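Perguntas frequentes
Seguro de viagem Ekance – Condições aplicáveis a estadias de inverno

Última atualização: 2024-09-06

A presente página reúne as respostas às questões colocadas com maior frequência pelos titulares do seguro de viagem Ekance. A informação tem caráter meramente informativo e não dispensa a leitura das Condições Gerais e Particulares da apólice.

Quem pode subscrever o seguro?

Podem subscrever o seguro as pessoas singulares com residência fiscal em Portugal e idade igual ou superior a 18 anos. Os menores podem ser incluídos como pessoas seguras na apólice de um dos progenitores ou do representante legal.

Até quando posso contratar a apólice?

A contratação deve ficar concluída antes da partida. Não são aceites propostas apresentadas por pessoas que já se encontrem no estrangeiro, exceto nos casos de renovação de uma apólice anual em vigor.

Que modalidades estão disponíveis?

Modalidade Viagem Única: cobre uma deslocação com datas de início e de fim definidas.
Modalidade Anual: cobre todas as deslocações realizadas durante a anuidade, desde que nenhuma exceda o limite de dias indicado nas Condições Particulares.
Modalidade Civasetti: destinada a famílias e grupos que viajem em conjunto, com um único tomador do seguro.

A modalidade Civasetti pode ser alterada depois de emitida?

A inclusão ou a exclusão de pessoas seguras é admitida até 5 dias antes da data de partida. O pedido é apresentado pelo tomador do seguro na Área de Cliente. O acerto do prémio, a cobrar ou a devolver, é processado pelo meio de pagamento utilizado na subscrição.

As despesas médicas no estrangeiro estão cobertas?

Estão cobertas as despesas de tratamento, intervenção cirúrgica, medicamentos prescritos e internamento que resultem de doença súbita ou acidente ocorrido durante a viagem, até ao capital contratado. Ficam excluídos os tratamentos programados, as consultas de rotina e o agravamento previsível de doença preexistente não declarada.

Devo contactar a assistência antes de me dirigir ao hospital?

Sempre que a situação clínica o permita, sim. Em caso de urgência, a pessoa segura deve procurar de imediato o serviço de saúde mais próximo e comunicar a ocorrência logo que possível. O número da linha de assistência consta do cartão digital enviado com a apólice.

Existe franquia?

A cobertura de despesas médicas está sujeita a uma franquia de 100 euros por sinistro. As coberturas de repatriamento e de responsabilidade civil não têm franquia.

O que sucede se a bagagem for extraviada pela transportadora?

A pessoa segura deve apresentar reclamação no balcão da transportadora antes de abandonar o aeroporto e conservar o respetivo comprovativo. A indemnização por perda definitiva tem o limite de 1052 euros por pessoa segura. As compras de primeira necessidade efetuadas durante o atraso são reembolsadas mediante apresentação das faturas originais.

O cancelamento da viagem está incluído?

A cobertura de cancelamento é facultativa e deve ser escolhida no momento da subscrição. Quando contratada, abrange os motivos enumerados no artigo correspondente das Condições Gerais, entre os quais doença grave, convocação judicial e despedimento coletivo. A simples desistência da viagem não confere direito a reembolso.

A prática de esqui e de snowboard está abrangida?

A apólice base não abrange desportos de inverno. Para esse efeito, deve ser contratado o complemento Skuvuslow, disponível em todas as modalidades e válido para a prática amadora em domínios esquiáveis abertos ao público. A participação em competições e a circulação em zonas encerradas pelas autoridades locais permanecem excluídas.

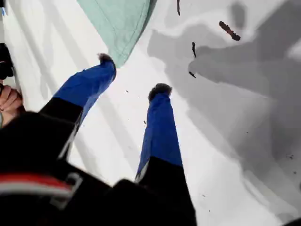 Estadias na neve: consulte as condições do complemento Skuvuslow.

O complemento cobre o resgate em montanha?

Sim. As despesas de busca, socorro e transporte até à unidade de saúde são suportadas até ao capital indicado nas Condições Particulares, desde que a operação seja efetuada por entidade habilitada.

O equipamento alugado está coberto?

Os danos acidentais em equipamento alugado estão cobertos até 643 euros. É obrigatória a apresentação do contrato de aluguer e do relatório de danos emitido pelo prestador.

Como participo um sinistro?

A participação é efetuada na Área de Cliente, em «Sinistros», ou por escrito, junto do balcão Toledo. Devem ser anexados os seguintes elementos:

Número da apólice
Descrição da ocorrência, com data e local
Relatório médico, quando aplicável
Faturas e comprovativos de pagamento
IBAN do titular da conta a creditar

Os processos incompletos ficam suspensos até à receção dos elementos em falta.

Posso resolver o contrato?

O tomador do seguro pode exercer o direito de livre resolução nos termos e prazos legalmente previstos. As condições aplicáveis às apólices de curta duração constam da informação pré-contratual.

Como apresento uma reclamação?

As reclamações podem ser dirigidas ao Serviço de Gestão de Reclamações através do formulário próprio ou registadas no Livro de Reclamações, em formato físico ou eletrónico.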